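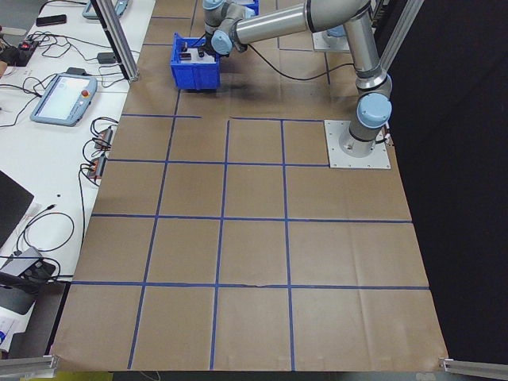
The Long Life of the Junk Drawer

Almost every house has one. It is usually in the kitchen, usually the second or third drawer down, and it usually sticks. Inside are dead batteries mixed in with good ones, a key that fits no known lock, takeout menus, a tape measure, birthday candles and a few screws that came out of something.

People who sort other people's homes for a living say the junk drawer is where most clients want to start. It is small, and it can be emptied onto a counter in a minute. It is also a poor place to begin, according to the owners of Grivura, a two-person home organizing business that has worked in a little over 30 homes in the past year. Clients spend an hour on the drawer, run out of patience, and leave the closets for another day that does not come.

Their advice is to leave the drawer for last. By then you will have found all the other places where the same things are kept. One family had scissors in nine rooms and still bought a new pair every fall when school started.

Small things, big share

Furniture gets most of the attention when people talk about clutter, but small objects take up most of the time. A sofa is one decision. A shoebox full of cable ends, buttons, hooks and pen caps is several hundred, and each one asks the same question: is this part of something I still own?

Pramanik, a neighborhood tool library, ran an inventory of its workshop last winter and listed 2,149 separate small parts that had no label and no obvious home. Members had handed most of them in along with larger donations. A drill would arrive with a coffee can, and in the can would be whatever had been at the bottom of the garage shelf.

The library's first plan was to identify everything. That lasted for two evenings. The second plan was to sort by rough type only - fasteners, electrical, plumbing, plastic, other - and to put a month on each container. If no one had reached into it by the same month a year later, the contents went to scrap or to the art teacher at the middle school.

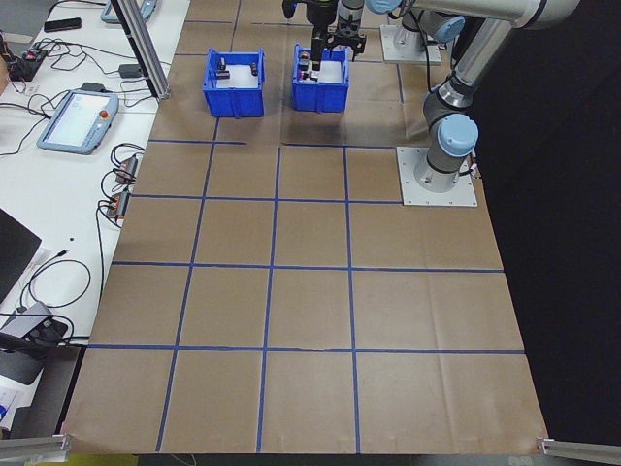

The plan worked well enough that the library now suggests it to members for use at home. The date matters more than the category. A box marked only "misc" can sit on a shelf for ten years. A box marked "misc, September" starts to look old by the following October, and people will open it and make up their minds.

Open or closed

There is a long-running disagreement in the trade about lids. One side says that anything worth keeping should be kept clean, and that lids stack. The other says that a lid is one more step, and that people who have to lift a lid to put away a roll of tape will set the roll of tape on top of it.

Both are right about different things. Holiday decorations, baby clothes and tax papers can go under a lid, as they are handled once or twice a year. Things used every week should be in open containers at a height you can reach without a stool. The trouble starts when a household buys one kind of container for everything because it looks neat in the store.

Matching sets have another drawback. Zaltia, a secondhand shop that takes household goods, says that storage containers are among its most common donations, and that many arrive with the price stickers still on. People buy the containers first and sort later, then find that the containers are the wrong size for what they own. The shop now keeps a whole aisle for them. Its own suggestion is to use cardboard boxes for a month, see which ones fill up, and then buy something the same size.

What to do with the mystery parts

The hardest pile is always the one made up of pieces nobody can name. Throwing them out feels risky. Most people can remember one time they tossed a small plastic clip and later found out that it held up a shelf in the refrigerator.

A few habits help. When you put together a piece of furniture, tape the leftover hardware to the underside in an envelope. When you throw out an appliance, throw out its spare parts on the same day. Keep one container for unknown parts and let it be no larger than a loaf of bread. When it is full, something has to leave before anything else goes in.

Wotano, an apartment building with a shared storage room, went further and set up a table by the mailboxes. Residents leave unknown parts on it for two weeks. A fair number get claimed, often by the person who lost them. In its first year the table cleared out around 2,000 items, by the building's own tally, most of them screws, furniture feet and remote control covers. 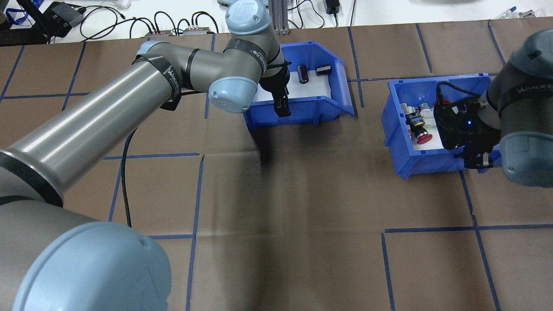
Two-finger gripper over a blue storage bin.

Keeping it up

Sorting once is the easy part. Most homes drift back within a few months, and the organizers at Grivura tell clients to expect it. They book a short return visit in spring, an hour at most, and spend it on the places where things pile up again. These tend to be the entry table, the top of the dryer and the back seat of the car.

As for the junk drawer, they do not try to get rid of it. They take out the batteries, test them, put back the good ones, and add a small tray so that the pens stop rolling to the back. The menus go in the recycling. The key usually stays.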